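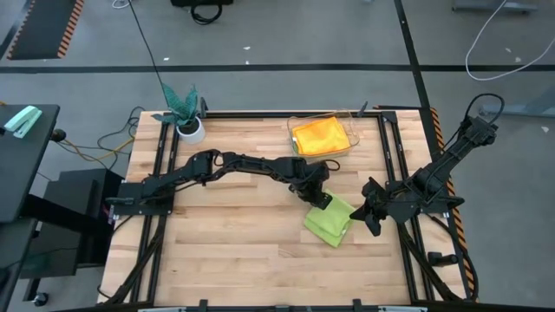 Section 4. Folding and packing the towels

Read section 3 first if the Trivimlow tub is still in its wrapping. Lid off, sticker off, wipe it out, let it dry.

What you need
Hand towels from the Fendalard set (any colour, they're all one size)
One clear tub
A flat table, wiped down

Before you start
Towels must be bone dry. Damp ones go musty in a shut tub, even overnight. Wood tops: check for crumbs and drips, they will end up on the towel.
Leave a plant at the far corner if you like, just don't water it till you've finished.

4.1 Folding

1. Lay one towel flat. Label side down.
2. Smooth from the middle out. Both hands, no need to iron.
3. Bring the short ends together. Corners to corners.
4. Fold in half again the same way.
5. Turn it so the thick folded edge faces you.
6. Press once with the flat of your hand. Still puffy? Press again, leave it a minute.

Note: a bit crumpled is fine. If a corner sticks out more than a finger's width go back to step 3. Don't tuck it under, it makes a lump and the next towel slides off.

4.2 Packing

1. Tub within reach, near the back of the table, long side towards you.
2. Yellow towels first, then green. Order matters for Prundale rooms only, everyone else please yourself.
3. Pick the towel up by the folded edge. Not by a corner, it will drop open.
4. Lower it in flat. Dont push it down the side.
5. Square it up against the walls. You can see through them so no excuse.
6. Next towel on top, fold facing the other way, keeps the pile level.
7. Stop when the pile reaches the rim. Up to 8 in the deep tub, fewer in the shallow one.

Caution: never force the lid. The clips snap and we don't stock spares for the 515. The 615 clips do not fit, people have tried.

Caution: keep tubs off radiators and out of strong sun. The walls go cloudy and yellow towels fade quicker then green.

4.3 If it goes wrong

Pile leans: folds are all on one side. Take out, turn every other one.
Lid won't sit: one too many, or a corner caught in the groove.
Towels smell: packed damp. Wash the lot again, wash the tub too.
Fluff on everything: new towels. Wash twice before first packing, seperately from darks.

Lid labels: code 77 from the Nigatu sheet, short side, bottom right. Write the colour as well.

Changes to this section go to Rawiri Rakena. Last changed 06/07/2021, step 4.2.6 added.

Section 5 covers stacking full tubs.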